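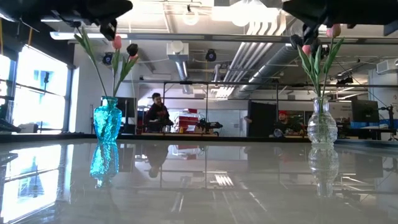 4 min read

Jabari Shemweta keeps the loan book for Dudimwood, a lending program that makes small seasonal advances to farming groups. The book holds 1,133 open loans. Most are for seed and fertilizer, and most are repaid after the main harvest. He spent much of our conversation on the ones that are not.

"People look at the repayment rate and stop there," Shemweta said. "The rate tells you what came back by the due date. It doesn't tell you who inside the group paid it."

Dudimwood lends to groups of up to 12 members. The group signs one agreement and is liable for the whole balance. If one member falls short, the others cover the gap or the group is marked late. Until last year the program recorded only the group total. A group that paid in full was closed as good, even when two members had carried the rest.

The change Shemweta made was to the ledger. Each payment is now entered against a member as well as the group. When one member pays on behalf of another, the field officer enters it as a transfer. The first full season under the new system showed 56 groups in which transfers made up more than a quarter of the repayment. All 56 had paid on time.

"On the old report those were our best groups," he said. "Some of them were about to come apart."

Leszek Bielecka, who audits the program for Wuvance, the fund that supplies most of its capital, was skeptical of the extra entries. He put the objection plainly. Every additional field costs officer time, and officer time is the largest expense in lending at this size. The average advance per member is 400 dollars. Interest on that sum does not pay for many visits.

"I asked him what decision would change," Bielecka said. "If the answer is none, you don't collect the number."

The answer came in February, when the groups applied for new advances. Groups with heavy transfers were offered a smaller loan and a split schedule, with a third of the balance due after the short-season crop. Members who had been covering for others could also ask to borrow in a different group without losing their standing. Under the earlier rules they would have started again at the lowest tier.

Bielecka now accepts the entries but wants them reviewed after two more seasons. He is less comfortable with the split schedule. Prices for the short-season crop are weak in the weeks right after harvest, and an early due date can force a sale at the bottom. Shemweta agreed that this is a problem. He has asked Nedside, the company that runs the storage sheds, to issue receipts that the program can hold in place of cash until prices recover. The terms are not settled.

"The receipt has to state the grade and the moisture," Shemweta said. "A receipt for bags is worth nothing to me. I can't lend against bags."

The software has been a slower matter. The ledger runs on Kneževič, which was set up for one borrower per loan. Transfers between members are stored in a notes field and pulled out each month with a script. Bielecka called this the weakest point in the system and has said so in two reports. A proper transfer table is planned, but it will wait until the current loans close.

I asked Shemweta whether lenders who fund a single group should expect to see the member-level figures. He said no. The figures go to the group itself, read aloud at its meeting, and to the auditor. Lenders will continue to see the group balance and the due date.

"They lent to the group," he said. "The group knows who paid."

Applications for the next season open once the current balances have been reconciled.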